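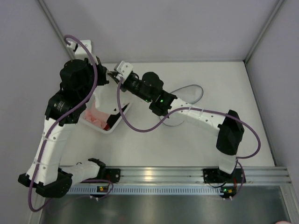

Vol. 6, No. 100

Good morning from Pradholm. I promised a thread about small things in boxes, so I will write it in pieces between my other work. It is about sorting, cables and soft items, and what I learned in August when I moved my whole household into two rooms.

1/ When I moved, I had one big drawer where everything lived together. Chargers, socks, a sewing kit, old keys. Every time I wanted one thing, I took out nine others. I was angry at the drawer, but the drawer did nothing wrong.

2/ So I started with open trays. A tray with low sides is better for me than a deep box, because I see what is inside and I don't have to dig. I put only a few things in each. If a tray gets full, I must decide something, and I don't like to decide, so the tray stays nearly empty.

3/ My trays are from Kettler, the small shop near the bus station in Plallport. The owner lets you take one home for 100 days and bring it back if it doesn't fit. I brought back two. They were too long for my shelf by the width of a finger.

4/ Soft things go in first and flat. Hard things go on the side. If you do it the other way, the soft thing hangs over the edge and you close the lid on it. I have a scarf with a mark from this.

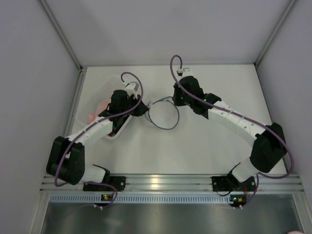
5/ Cables are my big subject, and I have strong opinions. Please don't fold them and please don't pull them tight around your hand. I make a loose circle, like the blue-grey one here, with the bottom as a smooth curve and the strands lying over each other only at the top, and I leave the connector at the side where I can find it. Then a soft tie, not too strong. The circle should be as big as the cable wants. When you make it too small, it jumps open in the bag.

6/ Somebody asked me yesterday if cables and clothes can share a bin. My answer is yes for one evening, no for one month. In one evening you remember. After one month you pull the shirt and the cable comes with it, and also the thing which was attached to the cable.

7/ A see-through bin helps with this, but only if you really look. I had one on top of my closet since the spring before last and I never looked. Inside was my good umbrella cover and a bag of buttons from Cetemby, where my aunt had her shop.

8/ Now about pouches and padded things with zippers. I wash mine by hand in warm water, and I close the zipper before. An open zipper bites the other fabric. When it is clean I press it in a towel and let it hang from the narrow end.

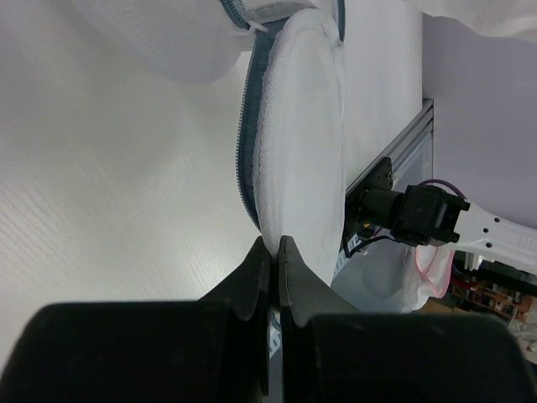
9/ It needs a full night, sometimes two if the padding is thick. In my first week here I put one away too early, and the whole tray had a smell like a cellar. Now I touch the inside seam with the back of my hand. If it feels cool, it goes back on the hook.

10/ For a zipper that is hard to move, I use a plain pencil. You draw on the teeth, both sides, and move the slider slowly up and down. Wipe it after, or the gray goes on your light clothes - I know this from my light clothes.

11/ Labels: I write them with paint marker on tape, in lower case, one word. "cables." "wool." "repair." The repair tray is the only one which is always full. Two pairs of gloves are waiting there since August and I pass them every morning on the way to the kettle.

12/ The cost, because people always ask. I paid 1526 for everything, trays and shelf together, and the shelf was most of it. You can do the same with shoe boxes. I did it with shoe boxes for many years and the socks were just as easy to find.

13/ If you have a good method for very long cables, please write it under this post. Mine goes from the window to the desk, and my circle for it is bigger than any tray I own. Tomorrow I will answer the questions about moths.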